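Ondavow kitchen pack, first week

Quick one tonight, I have a pile of laundry and a 7am call. But three people asked so – notes on the Ondavow kitchen pack, the one I grumbled about in February when it was still a sign-up page and a price.

Short version. I'm keeping it. Mostly.

What you get

It's a download. No box, no arms, no hands in the mail (my sister was very disapointed). You pay 390 for the year and you get a simulated kitchen table, a two-armed robot with proper fingered hands, a bunch of objects, and 17 ready-made tasks. Plus the editor, where you make your own. Sunier sells something close for 400, but that's grippers only and you pay again for the object library. I used the Sunier one for a month last year. Fine. Clunky menus.

Install was nine steps and I got stuck on step four. The license key has to go in before you pick the graphics setting and the guide has it the other way around. Wrote to support, got Elvira Ospina, who answered in under an hour and knew exactly what I was on about. So points for that.

The tomato task

The one I've spent the most evenings on is tomato to pan. Sounds silly, right hand has to get the tomato off the cutting board and into the frying pan, left hand is meant to keep the pan steady by the handle. Default start pose has the left hand clear of the pan handle and the right one open over the board, close to the tomato but not touching, which I like. You can nudge any of it before a run.

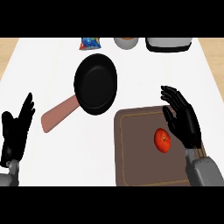 Default speed is way too slow for me. There's a slider, it goes up to triple, and after that the fingers start doing odd things on contact. Double is fine. I leave it at double and go make tea.

Grasping is the good part. You get to choose how the hand closes, finger by finger if you're patient, or just pick a preset. I am not patient. The "round, small" preset did well for me, "round, firm" squashed its way straight past the tomato and knocked it off the board twice. Ottavio Marras has a long thread on the user forum about tuning the thumb, go read that before you touch anything, it saved me a whole evening.

Stuff that bugs me

Saving. You save the run, not the setup. So if you spent ages moving the pan and then forget to hit run before closing, gone. I've done it three times. Gianni Bortolotti says there's a fix coming in the next release but he also said that on the forum in the summer so, we'll see.

The camera presets. I want one straight down and there isn't one, only the high one in front and two side ones I never use. You can make your own but it won't stick between sessions.

The pan handle. Left hand grabs too far down it if you use the default grip and then the whole pan turns when you try to steady it. Move the grip point up toward the collar and it behaves. Mostly behaves.

And the back row of stuff on the table stays put unless you dig into the scene file. I'd like to just drag the bowl out of there. Elisa Farina worked out which line to edit, thank you Elisa, I owe you a coffee.

Reset is instant though, I will say that. One key and you're back to the start, tomato on the board, hands up. On the Sunier one I used to wait and wait. When you're running the same thing over and over on a weeknight that matters more then any of the fancy grip stuff.
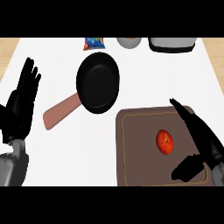

Would I pay for it

Yes if you want hands. If all you need is pick up a block, put down a block, get something cheaper – Westach has a free one that does it perfectly well and the guide is nicer to read too.

For a classroom, not sure. The license is per machine and I couldn't find a school price anywhere on the site. I've asked. Will add it here when I hear back.

Next I'm trying to build my own task from scratch, same table, bowl instead of the pan. Evaristo Rizzi sent me his version to pick apart. Haven't opened it yet. Weekend job.

OK, laundry.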